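An afternoon with the bathroom robots at Vesard

4 min read

I have been trying to get into one of the open days at Vesard ever since Yoon-hee Min told me about them in the spring, and in June I finally got a spot. There were 10 of us in the group, most from the building trades, one retired nurse, and me with my notebook. We signed in, got our stickers, and then walked past everything I thought we'd come for (the big arms, the shelving demo) to a mock bathroom.

A bathroom! I was so happy. I've read plenty about robots in warehouses and kitchens, and almost nothing about the room where my own mother most wants a hand in the mornings.
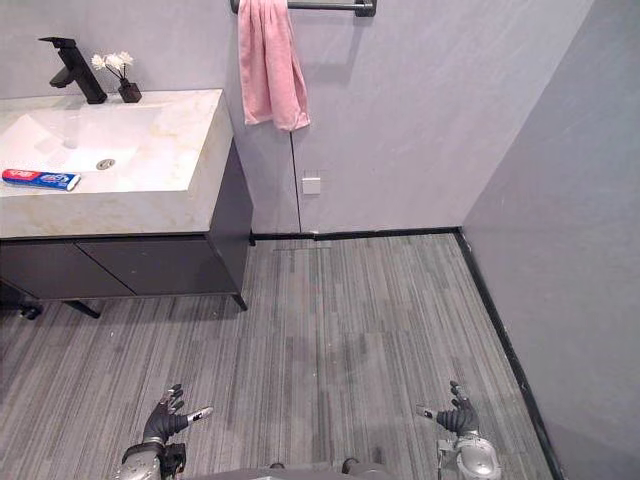 Ifigeneia Katsaros runs the home tasks group and she did most of the talking. Her main point was that a bathroom is hard because everything is small and close together. You have a wall right at your elbow, a counter with a hole in the middle of it, and a bunch of light objects that roll or tip when you bump them. People deal with that half asleep. For a machine with two arms and a body to keep track of, every reach has to be worked out around the wall and the edge of the stone.

The job for the afternoon was tidying the counter. Toothpaste, toothbrushes, cup, that kind of thing. I know it sounds tiny, but stand there and watch a hand come in over a sink and you forget that pretty fast. I caught myself holding my breath.
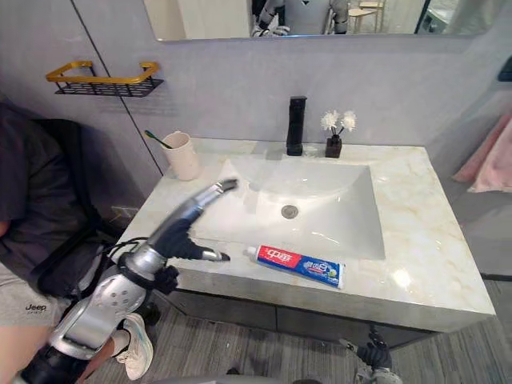

The hand just above the front of the counter, with the toothpaste lying beside it.

What I liked most was how open they were about the parts that don't work yet. Ciarán Mac Mathúna, who looks after the hands, told us that toothpaste tubes are one of his least favorite objects in the world. A full one and a nearly empty one are two different problems, and the fingers have to find out which they've got while they're already closing on it. Somebody asked why they don't use a simple two-jaw clamp. He said they'd tried one for a while, and it was great with tubes and terrible with nearly everything else people keep near a sink.

Then the retired nurse asked if it could put toothpaste on the brush, and the whole group laughed, and Ifigeneia said not yet, but that it's the question she gets every single time.

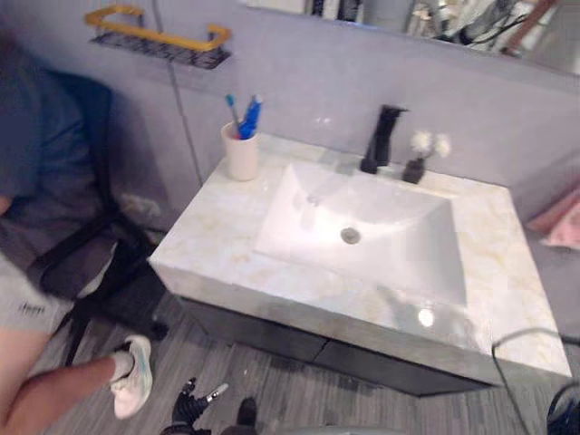
Jaqueline Solís talked us through the practice side. Their log stood at 3,789 tries at counter tasks on the day we came, and she said the failed ones get watched more closely than the good ones. Each time they change the layout a little – the cup moves, a different brush goes in, the tube gets turned around – so the robot can't get by on one memorized motion. I asked what a bad day looks like. "Cups on the floor," she said. Fair enough.

We also got a few minutes with the view from the wrist cameras. I'd pictured a nice clear look at whatever the hand is reaching for, and it's much stranger than that. You get a lot of sleeve and metal, and fingers dangling from the top, and bits of wall and floor squeezed in where there's space.

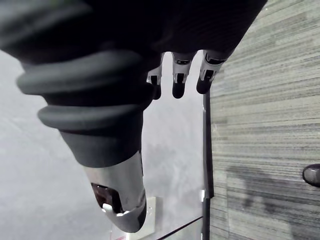
Yoon-hee had warned me I'd want to stay longer than they'd let me, and she was right. The whole thing ran 55 minutes and I could have done twice that. I still have a page of questions about cleaning (how do you wipe down a hand with that many joints?) and about what happens when the counter is truly a mess, like mine.

If you want to go, groups are small and you have to write ahead. Wear shoes you can stand in, and ask for the bathroom session by name, or you may end up with shelving. I've already put my name down for the next one.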